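FOR IMMEDIATE RELEASE

Gonthorpe Records to Release Kesidero's Second Album, "Mwaipopo Road"

2 October 2025 — Gonthorpe Records announced today that it will release "Mwaipopo Road," the second full-length album by the country and roots group Kesidero. The record will be offered on vinyl, on compact disc and through all major streaming services. The lead single, "Grain Truck Waltz," is available to stream now.

The album follows the group's debut, "Low Water Summer," and was recorded in June at Grukov Studios. All four members of Kesidero share writing credit on every song. The sessions were tracked live to tape, with the full band playing in one room, and overdubs were limited to pedal steel, fiddle and harmony vocals.

"Mwaipopo Road" marks a change in direction for the group. The debut leaned on acoustic guitar and close harmony. The new album adds electric baritone guitar and upright piano, and three of its songs run longer than six minutes. The title track, which closes the second side, tells the story of two sisters dividing the contents of their parents' house. The label expects it to be issued as the next single.

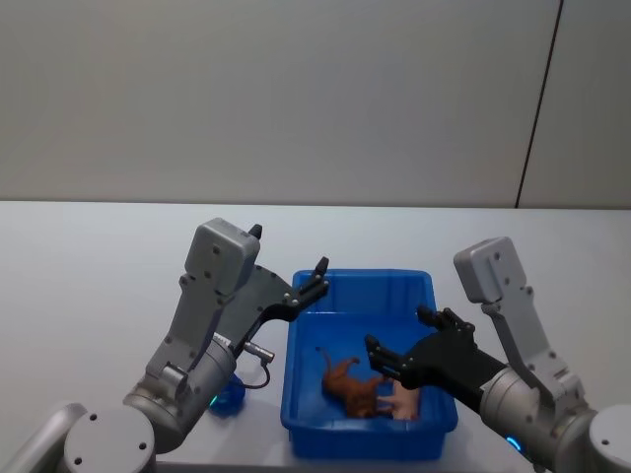
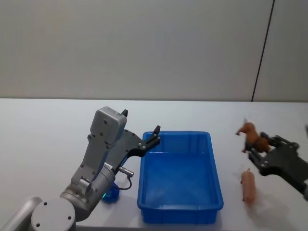
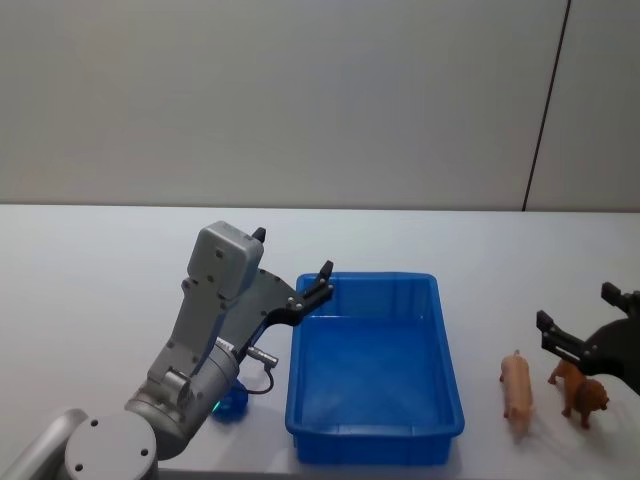

Limited Vinyl Edition

The first pressing of the album will be limited to 1000 copies on standard black vinyl. A further 238 copies will be pressed on clear vinyl and sold only at the group's concerts. Both versions come in a gatefold sleeve with a printed lyric sheet and a download code.

Members of the Gonthorpe Records mailing list were given early access to the standard edition, and 541 copies have been reserved to date. Orders placed through the label's store are limited to two per customer. Independent record shops may order through their usual distributor — terms are the same as for other Gonthorpe titles.

Concert Dates

Kesidero will present the album in full at a release concert in the Gonthorpe Recital Hall, which seats 573. Doors open at 7 p.m. and the performance begins at 8 p.m., without a support act. Tickets are on sale at the hall box office and through the label's website. Additional dates will be announced once venue contracts are complete.

Track Listing

Side A
1. Grain Truck Waltz
2. Second Cutting
3. The Ferry Doesn't Wait
4. Borrowed Suit

Side B
1. County Line Radio
2. Salt on the Steps
3. Mwaipopo Road

Press Inquiries

Review copies, lyric sheets and interview requests are handled by the Gonthorpe Records press office. Broadcasters may request a radio edit of "Grain Truck Waltz" from the same office.

###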